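Section 4: Setting up a fare watch and making your first booking

By now you should have an account with Skurar and have confirmed your email address. If you haven't, please pop back to Section 3, as most of the buttons mentioned below stay grey until that is done. Set aside a quiet quarter of an hour, make a cup of tea and have your passport within reach. You won't need it straight away, but you will want it by step 9, and the booking page does not wait for ever while you look through drawers.

A fare watch is simply a request that Skurar keeps an eye on one journey for you and writes to you when the price drops. You can have up to 18 of them running at once on an ordinary account, which is plenty for most families, even the sort who can't agree on where to go.

4.1 Creating the watch

1. Sign in and choose My Watches from the menu on the left. On a phone the menu hides behind the three short lines at the top.

2. Press New Watch. You will be asked for a starting airport and a destination. Type the first few letters of the city and wait a moment for the list to appear, then pick from the list. Typing the whole name and pressing Enter sometimes works and sometimes takes you to a city of the same name on another continent, so do please pick from the list.

3. If your city has more than one airport, tick the ones you would be willing to use. Think about the journey home as well as the journey out. A late landing at the far airport, with the last train gone, can swallow everything you saved.

4. Choose your dates. You can give exact days or a whole month. If you are hoping to get away in May, for instance, and don't much mind when, choose May and set the length of your stay with the little plus and minus buttons.

5. Enter the number of travellers, with children's ages on the day of the return flight. A child who has a birthday while you are away may be charged at a different fare, and it is far nicer to find that out now.

6. Set your target price. This is the total for everyone, in the currency of your account. If you put in 400, you will hear from us when the whole party can travel for 400 or less.

Note: A very low target is allowed, but you may wait a long while for your first message. Solange Zacharias, who looks after our help desk, suggests looking at today's price first and setting the target a little below it. You can always come back and lower it.

7. Press Save. The new watch shows up at the top of your list with a green dot. An amber dot means we are still fetching the first prices, and it should change by itself within 30 minutes.

4.2 From message to booking

When a fare meets your target you will get an email, and a message on your phone too if you have switched those on. Fares can move quickly, so do have a look when it arrives, though there is no call to leap out of the bath.

8. Open the message and press See This Fare. The page checks the price again with the airline before it shows you anything. If it has gone up in the meantime, both prices are displayed side by side and you can carry on or go back.

9. Fill in the passenger names exactly as they are printed in the passports. Leave out nicknames and put in middle names if the passport has them. Letters with accents or dots may be typed as they are, and the system will convert them. One of our testers, Eglė Lūse, has booked this way many times and her boarding pass has always come out with plain letters, which the airlines accept.

Caution: Check every name twice before going on. Correcting a single letter later is usually free, but some airlines treat a changed surname as a new ticket and charge accordingly.

10. Choose your bags. The cheapest fares usually include only a small bag that goes under the seat. The bag panel shows the permitted size for your particular airline, and it is worth measuring your bag with the wheels and handle included. Adding a suitcase now nearly always costs less than adding one at the airport.

11. Pick seats, or press Skip Seats if you are happy to be placed anywhere. Airlines have their own rules for seating children beside an adult, and those rules are shown in a yellow strip above the seat plan.

12. Pay by card or from your Skurar balance. Your bank may ask you to approve the payment in its own app. Keep the booking page open while you do so, and please don't press the Back button — a second payment can be started that way, and it takes several days to be returned.
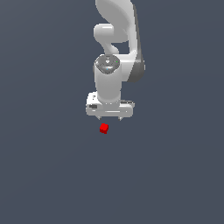

13. Wait for the page that says Booking Confirmed, and write down the six-character reference. A confirmation email follows, and it is worth checking your junk folder before you start to worry. The reference works on the airline's own site as well as on ours, so you can check in through whichever you prefer.

Note: If you see Booking Pending instead, the airline hasn't answered yet. Please don't book again. Most pending bookings settle within the hour, and if the airline says no, the full amount goes back to your card.

4.3 Pausing, changing and deleting a watch

Once you have booked, the watch carries on running until you tell it otherwise. Some people like to leave it be, out of curiosity, and others would really much prefer not to know that the fare fell again the next morning.

To pause a watch, press the two small bars beside its name. To change dates or the target price, press the pencil. The airports can't be altered once a watch has been saved, so for a different route you will need to make a new one.

To delete a watch, press the bin and then Yes, Delete. The price history goes with it. If you would like to keep the history, press Download first, which gives you a small file that opens in any spreadsheet program. The file holds the latest 200 price checks, with the oldest at the bottom.

Section 5 deals with cancelled flights and refunds.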